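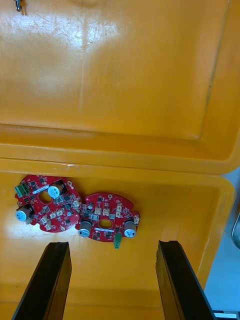
Photo: Grurlow Workshop Supplies

Section 5: Sorting and storing small parts

The Lornis label set is for cases, trays and open bins used at a bench. Read this section before you stick anything down. Labels can be moved for the first 10 minutes only.

Before you start

1. Choose one place for the whole set. Keep it away from radiators and direct sun.
2. Wipe each bin with a damp cloth and let it dry fully.
3. Sort your parts into groups. Go by how often you use them, then by size.

Note: Scuffed plastic will take a label, but greasy plastic will not. Use washing-up liquid if a cloth leaves smears. 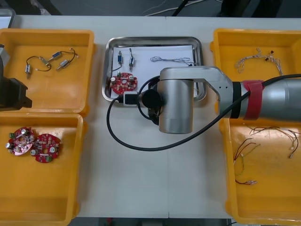 4. Write the group name on the top line of the label and the shelf number on the second line. Use the pen supplied.
5. Peel back one corner, line it up with the rim and press from that corner across.
6. Fill in the index card. It has 69 lines, and spare cards can be ordered from Cledwood under part number 11.

Caution: Do not put loose batteries in a bin with bare wire or metal offcuts. They can short and get hot.

Caution: Keep small parts out of the reach of children.

Changing a label

1. Warm the label with a hairdryer on its low setting.
2. Lift one edge with a fingernail. Do not use a blade.
3. Rub off any glue with a soft cloth, then repeat steps 4 and 5 above.
4. Cross out the old entry on the index card and write the new one on the next free line.

Labels from the older Ishida set are 5 mm wider and will overhang the rim on shallow bins. Trim them before use.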